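Marble-look top and flower wallpaper, the August batch. Quick page, captions short, will fix the typos later (maybe).

Surface is the grey-brown Diekmann sheet, streaks going side to side. Paper is Cikico, the small floral. Blue case is from the Jastivent drawer, same one as always.
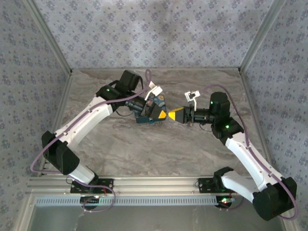

Ordered the sheet in the 20 inch width first and had to send it back. Second one fit. Wiped down with a dry cloth, no spray, spray leaves rings on this stuff. Beige and taupe streaks come up warmer under the evening lamps so don't go by the screen if your matching a sample.

Paper took most of Wednesday. Pale ground, little blue-purple motifs, three walls. Corners were the slow part, 11 strips and one of them went in the trash becuase I cut it upside down.

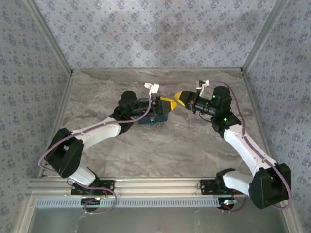 **Does the wallpaper need a primer first?**
On bare board, one thin coat, left overnight. Over old paint we skipped it and the paste held fine. The Flama paste goes on the wall, not the paper.

Color note for anyone ordering: the motifs look more blue from far off and more lavender close up. Roll number 201 if you want the same lot, lots do vary.

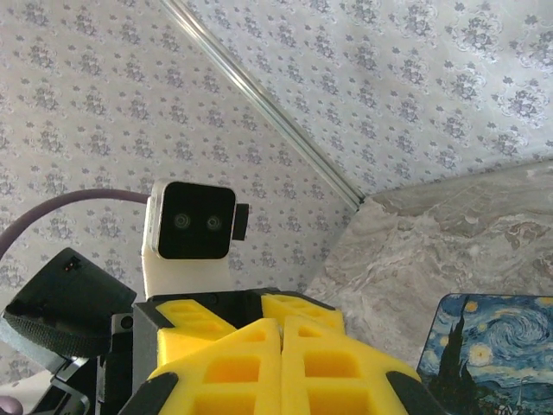

Leftover paper is rolled up on the top shelf, enough for one more wall at this height. Pattern repeat is small so not much waste when you line it up. Next set gets the darker sheet, same paper, if it ships on time. Larger versions of these on request, just say which one.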